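Gendow Karam 2: mi opinión después de varios meses de uso
Por Dima Sfeir - 4/3/21

Compré el Karam 2 en agosto, cuando cambiamos el piso del salón y ya no quería pasar la escoba cada tarde. Vivo con mi marido, dos hijas y un gato de pelo largo, así que polvo no falta. Antes tenía una aspiradora con cable, de la marca Drustilix, que pesaba mucho y que hoy uso solamente para las escaleras. Escribo esta reseña porque, cuando yo buscaba opiniones, encontré muchas de la primera semana y muy pocas de gente que llevara tiempo con el aparato.

Pagué 200 euros en una tienda de mi barrio. En la caja venían la base de carga, un cepillo lateral de repuesto y un manual en varios idiomas. La traducción al español es bastante mala, yo leí la parte en francés y me fue mejor.

La instalación con el teléfono me costó tres intentos. El robot solo acepta la red de 2,4 GHz y esto está escrito en letra muy pequeña en la página 20. Cuando lo entendí, la conexión fue rápida y no la he perdido más que una vez, por un corte de luz. 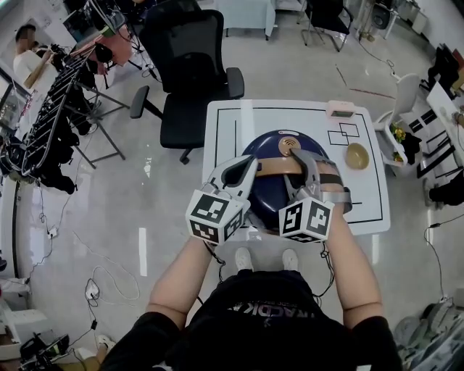

El robot aspirador sobre la mesa, visto desde arriba.

En suelo duro limpia bien. Recoge las migas de debajo de la mesa, la arena que traen las niñas del parque y casi todo el pelo del gato. En las esquinas deja siempre un poco de polvo, como es normal en un aparato redondo, y yo paso un trapo los domingos que tengo ganas. En el pasillo tengo una alfombra fina, modelo Skurkholm, y sube sin problema. Con la alfombra gruesa del dormitorio es otra historia: los flecos se enredan en el cepillo y el robot se para y pita hasta que alguien va. Ahora doblo los flecos hacia dentro antes de encenderlo.

El ruido me parece aceptable en el modo normal. Se puede hablar por teléfono en la habitación de al lado. En el modo fuerte no se puede ni ver la televisión, y además la batería dura la mitad. Mi casa tiene 6 habitaciones y el robot no las termina con una sola carga, vuelve a la base y continúa más tarde. A mí no me molesta, pero quien quiera tener todo limpio en una hora debe saberlo.

El depósito es pequeño. Con el gato hay que vaciarlo después de cada limpieza, y el filtro lo sacudo en el balcón cada dos semanas. El fabricante dice que se puede lavar. Lo lavé una vez y tardó tanto en secarse que prefiero no repetir.

Tuve una avería: una rueda dejó de girar en diciembre. Escribí al servicio de Gendow y me contestaron al día siguiente, muy amables, pero la pieza tardó seis semanas - en este tiempo volví a la escoba. La reparación no me costó nada porque estaba en garantía. Desde entonces funciona sin fallos.

Lo que me gusta: el precio, lo fácil que es limpiar el cepillo principal, que pasa debajo del sofá.
Lo que no me gusta: el manual, el depósito, que la aplicación pide actualizarse a cada rato.

Mi nota es un 7 sobre 10. Lo recomiendo para pisos sin muchas alfombras. Si alguien tiene el modelo anterior y sabe si los filtros son iguales, le agradezco que me lo escriba en los comentarios, pues en mi tienda ya no los encuentro.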